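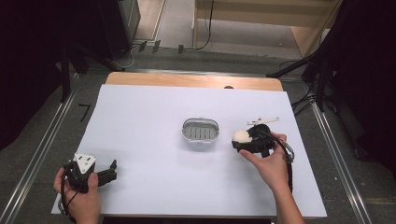
Skuver Household Words

Version 2, last updated Dec 9, 2018

Skuver is a list of 3,000 everyday household terms with their regional variants in Australian English. It covers kitchen, laundry, bathroom and shed vocabulary. Each entry has a headword, a short definition and any variants our contributors gave us.

What's in the download

terms.csv – the main list, one term per row
variants.csv – regional and older forms, linked to the main list by term_id
sources.txt – where each entry came from

Both tables are UTF-8 with a header row. Fields that contain commas are quoted. Empty variant fields are left blank, so don't read them as zero.

Columns in terms.csv

term_id: whole number, never reused after an entry is removed
headword: lower case, Australian spelling (colour, mould, aluminium)
room: kitchen, laundry, bathroom, shed or other
definition: one sentence, no full stop
checked: y or n

How it was collected

Terms came from printed catalogues, op shop price lists and a mail-out questionnaire with 100 respondents. Gilberto Muñoz did the first pass of definitions and later merged in the Araújo word list, which used a different room scheme. Its "wet areas" label was split by hand between laundry and bathroom.

An entry marked y in the checked column has been read by 2 people. The rest have had one reader only.

Known problems

Coverage of Tasmania and the Top End is thin.
Brand names used as ordinary words are mostly missing.
Plurals are inconsistent in the shed entries – tongs and pliers are plural, but shears turns up both ways.
A few definitions from the Ludau catalogue are still too close to sales copy and need rewriting.

Licence and corrections

Free to use and adapt with credit to the Skuver project. Send corrections as a plain text file with the term_id, the old wording and the new wording. Changes go into the next release.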